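## 4. What a snack box looks like from the top

I'd planned to start this section with totals, but I keep going back to the boxes themselves, so let me start there and get to the numbers afterwards. Across the homes in Sanley, Endelby and Ellwood we logged 3,697 wrapped items, and the thing people kept them in was, far more often than I'd expected, a plain cardboard box with the flaps left up. Tins and drawers turned up too (Section 5 deals with those), but the open carton was the one I enjoyed most, as you can read it like a cupboard shelf tipped on its back.

Yavuz Sezer and I had agreed on a very simple coding scheme. A packet counted as "on top" if its front or back could be seen without lifting anything else, "tucked" if only an edge or a corner was showing, and "over the side" if any of it rested on or hung past the wall of the box. I wanted a fourth code for "standing up", Yavuz thought we'd regret it, and we left it out. I still think about that one.

The Ellwood box in Figure 4 gives a fair idea of how mixed the contents were. Biscuits, thin snack sticks and smaller wrapped things were all in together, and there were loose golden bits lower down that we coded only as "loose, dry" – they could be crumbs or they could be noodle snacks, and I didn't fancy arguing about it.

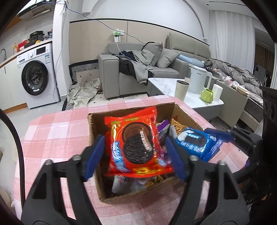
**Figure 4.** Open snack carton on a checked tablecloth, Ellwood. A red and orange packet of sandwich biscuits is above the box; a blue Oreo packet lies partly over the right-hand wall.

The blue packet is a lovely clear "over the side". Our coders agreed on this category more readily than on any other, and it was common enough that I started looking for it as soon as I walked into a room. My own hunch is that long biscuit packets end up there simply from being long, and a carton that suits bags of crisps doesn't suit them very well. We didn't measure the packets, though, so please take it as a hunch and no more.

What stands near a box interested me nearly as much as what was in it. In the same room, on the marble-patterned coffee table behind, there's a white electric kettle, a tumbler, a lime-green mug and a roll of paper towel. That's more or less a tea station! The sofa is just beyond, with cushions and a jacket on it, and there's a mattress and a heap of grey bedding to one side. We called this kind of layout a "one-room larder", where eating, sitting and sleeping share the same few steps of floor, and we treated it separately from the homes with a proper kitchen cupboard. The Sanley homes had hardly any of these and Endelby had plenty.

### 4.1 Fronts, backs and windows

The second thing we coded was which way round a packet was facing. I'd assumed this would be dull and it was easily the best part of the work. Shops go to enormous trouble to have every front facing out, and a box at home takes no notice of that whatsoever. Of the items coded as "on top", 823 had the back panel uppermost or turned towards the coder, and those are the sides most of us never look at – small print, little tables, columns of text, seams.

For packets in a language the coder couldn't read, a back panel slowed things down quite a lot. Colour did most of the work in those cases, followed by shape and then by any window in the wrapper. Figure 5 has good examples of both kinds.
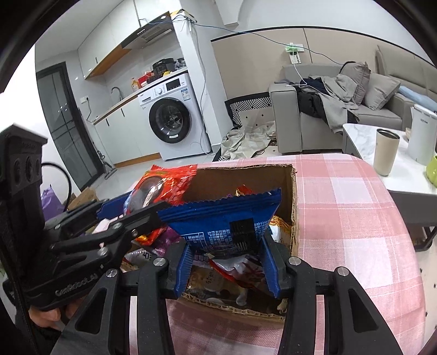
**Figure 5.** The Ellwood carton again. Back panel of a blue snack packet with Chinese text and a small outlined table; at upper left, a glossy red-orange packet with a transparent oval window.

The blue packet has its back showing, with a crimped seal along the top and a great deal of tiny white print. I can tell you it's a snack packet and that it's blue, and without help I can't tell you much else. The red-orange one is a different matter, with its oval window and something dark and round inside. We'd have written "dark, round" on the sheet and moved on, and for our purposes that was plenty.

Purple and white wrappers sit lower in the box, along with one in red and gold. Small wrappers like these were the ones we most often had to code as "tucked", and they're almost certainly under-counted in every home. When Yavuz recoded a batch of 2,000 items in March, nearly all of our disagreements came from small wrappers lying beneath bigger ones. We settled those by going with the more cautious code, so if anything the tables in Section 6 make the boxes look tidier than they were.

### 4.2 A few loose ends

We didn't ask anyone to sort their box before coding, and we didn't ask how long things had been in there. I'd like to do both next time. Six cartons at the Flundside pilot were coded before we'd settled on "over the side" as a category, and I've left them out of the totals, though their sheets are kept with the rest and the notes in the margins are worth a read if you like biscuits.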